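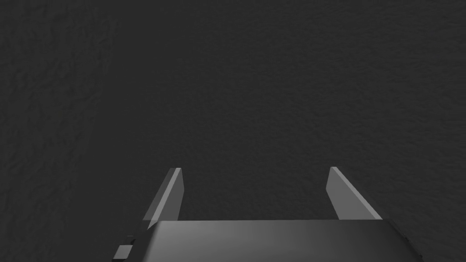 Floarea Chiriac told us that the form had asked for her husband's name in three places, and that by the third she had simply written her wife's name across the box in capitals. Nothing bad came of it, she added. The midwife laughed, fetched a pen of her own and did the same on the copy.

Articles > Family and Health > Section 4

4. What the forms ask, and what families write

We begin with Chiriac's account as it shows so well what we kept finding at both sites. The law in the two towns is the same. A woman married to the birth mother is a parent from day one, with the same right to attend, to consent and to be told things. The paperwork used by maternity clinics has not caught up, and the gap is filled each day by patients and staff with biros, stickers and good will. We think this is a wonderfully rich subject, and far too little has been written on it.

Figure 3. Computer-rendered view with a gripper low down against a dark grey textured surface.

4.1 The two clinics

The Tănase clinic in Ovarberg and the smaller maternity unit at Akham gave us blank copies of every form a couple might meet between the first visit and the six-week check. Together with the older versions kept in their stores, this came to over 3000 pages. We also spoke with 26 couples, all women, all of whom had given birth or were expecting at the time. Interviews lasted 90 minutes as a rule, though many ran on well past that (one couple in Akham cooked us supper and we were still talking when the baby woke).

4.2 Crossing out

The word 'father' was the one most often struck through, which will surprise few readers. What did surprise us was how differently people did it. Some drew one neat line and wrote 'mother' above. Others left the box blank and waited to be asked. Several wrote 'see over' and put a short note on the back, and those notes are a delight to read – polite, funny, sometimes a bit cross. Couples on their second child were much bolder with the pen than they had been the first time.

Blank boxes caused the most trouble later on. When the Akham unit typed up its paper forms, an empty 'father' box was entered as 'not known', and that entry then followed the child to the family doctor. Four couples found this out only when a letter arrived addressed to one parent. A crossed-out box, by contrast, nearly always made the typist stop and ring somebody.

4.3 Staff fixes

Staff at both sites had worked out their own ways round the problem, mostly without telling each other. In Ovarberg the night team kept a sheet of printed labels reading 'second parent'. The day team had never seen it! Aurelia Hodoroagă, a midwife there, had been using a rubber stamp since October and was very pleased to hear of the labels, which she thought were easier to read.

We asked for changes to the forms themselves in only one respect, which was to swap 'father' for 'other parent' and add a tick box for 'no other parent'. Both clinics agreed to try it on the booking form. The discharge form is set by the regional office in Flustard and could not be altered during our study, so it serves as a handy point of comparison in Section 5.

12 shares | 4 comments

Related items
Who signs? Consent and the second mother
Donor records and the family doctor
Naming parents on school forms
Leave for non-birth mothers in small firms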